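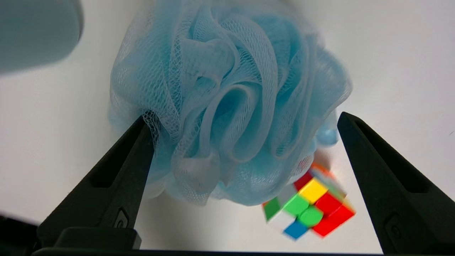 A light blue bath pouf, with its netting folded into loops and ruffles.

Why do bubbles pop?

If you have ever sat in the bath until your fingers went wrinkly, you have probably spent a good while looking at bubbles. They slide down the taps, they stick to your knees, and if you scoop up a big handful and blow, off they go across the room. But what is a bubble, really, and why doesn't it stay?

Let's start with plain water. Water is made of tiny bits called molecules, far too small to see, and they are very fond of each other. They pull on their neighbours all the time. At the top of the water there are no neighbours above to hold on to, so the ones at the surface cling tightly to those beside and below them, a bit like children holding hands in the playground. This pulling is called surface tension. It is why a pond skater can stand on a pond, and why a drop of rain on a leaf is nice and round.

The trouble is that plain water pulls so hard that it can't stretch into a good bubble. Soap changes that. One end of a soap molecule loves water and the other end can't bear it, so the soap crowds along the surface with its water-hating ends poking out into the air. Now the water doesn't pull so strongly, and it can stretch out thin without snapping straight back into a drop.

A bubble's skin is a sandwich! There is soap on the outside, soap on the inside and a very thin layer of water in the middle, where the jam would go. All of it is wrapped around a puff of air.

You need that air to make foam, and this is where a netted bath pouf is so handy. Each little hole in the netting can hold a film of soapy water, and when you squash and rub the pouf, air pushes through hole after hole and makes lots of small bubbles, all huddled together. That's lather.

So why do they pop? Well, the water in the skin is always on the move. Some of it trickles down to the bottom, so the top gets thinner and thinner, and some of it drifts off into the air. Sooner or later there is a weak spot, and pop! A dry finger will do it too.

Try this with a grown-up nearby. Dip one finger in soapy water, leave another quite dry, and touch a bubble with each in turn. Which one does the bubble mind? Mix your own bubbles with 100 ml of warm water and a good squirt of washing-up liquid, and keep it well away from your eyes, please, because it stings.

Written by Snežana Karagiannis

We use cookies to help this site work properly. By carrying on reading you agree to our use of cookies. Accept | Change my settings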